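Report on the Visit to the Dosmont Household Appliance Centre

Published under: Members' Visits

The autumn visit of the Hundine Domestic Studies Association took place in October at the Dosmont centre, where small kitchen appliances are examined before they are recommended for use in school kitchens, residential homes and community dining rooms. A party of 21 members attended. The association wishes to record its thanks to the centre for its hospitality and for the open manner in which questions were received.

Members assembled in the reception hall at half past nine and were given a printed programme. The centre occupies two floors of a former linen warehouse, with a floor area of 1175 square metres. The ground floor is given over to storage, goods inward and a lecture room seating 42. The preparation rooms are upstairs and are reached by a rather steep staircase. A lift is available on request at the desk, and members who may need it on a future visit are advised to say so when booking.

The opening talk dealt with the handling of returned goods. The centre holds 740 appliances in its reference store, the oldest of them a hand-cranked mincer given by the Brandão catering school. Each item is kept with its instruction leaflet where one survives. Members were interested to learn that missing leaflets cause more difficulty than missing parts, particularly where the order of assembly is not plain from the article itself. Several of those present had met the same problem in their own kitchens.

The party then moved upstairs for the part of the programme devoted to fruit preparation and the table blender. The centre's guidance is that a blender should be set out in its separate parts before any fruit is added, so that the user can look over the jug, the lid and the motor unit in turn. Members considered this sound practice, especially where equipment is shared between several classes.

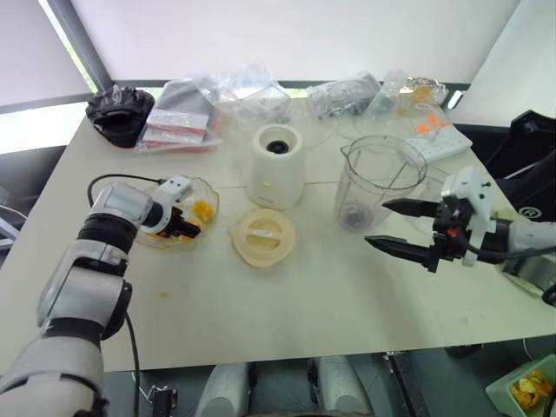
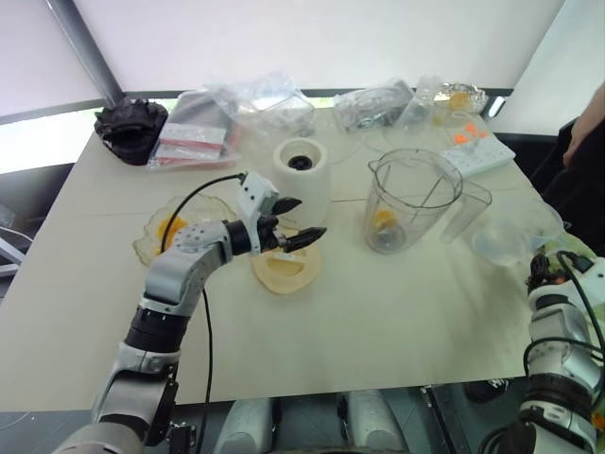
Discussion afterwards turned to the choice of jug. Clear jugs were preferred by most members for teaching, as the contents can be watched from any side of the table. Some concern was expressed over scratching, and the centre recommends a soft brush and warm water in place of scouring pads. It was also asked whether soft fruit should be cut before blending. The advice given was to remove stones and thick peel in every case, to cut the flesh into small pieces, and to add a little liquid at the start.

On safety, the centre repeated its standing rule that the plug must be withdrawn from the socket before any hand goes near the blades. A copy of the rule is displayed in each preparation room, and a large-print version may be had from the desk.

Luncheon was taken in the canteen at half past twelve. The soup was good, although service was slow and the second sitting began late. As a result the afternoon session on weighing scales was shortened, and the comparison of spring and digital models announced in the programme was not held. The centre has offered to send its notes on the subject, and these will be placed in the association's library when received.

The final part of the day was spent in the reference store. Members were shown the Clulto range of hand whisks and beaters, of which the centre has an almost complete run, and were permitted to handle a number of the earlier pieces. The labelling of the shelves is clear and might usefully be copied in our own collection, where the present card system has fallen behind.

The coach left Dosmont at a quarter past four. Members who borrowed programmes or leaflets from the lecture room are asked to return them to the association's office by the end of November.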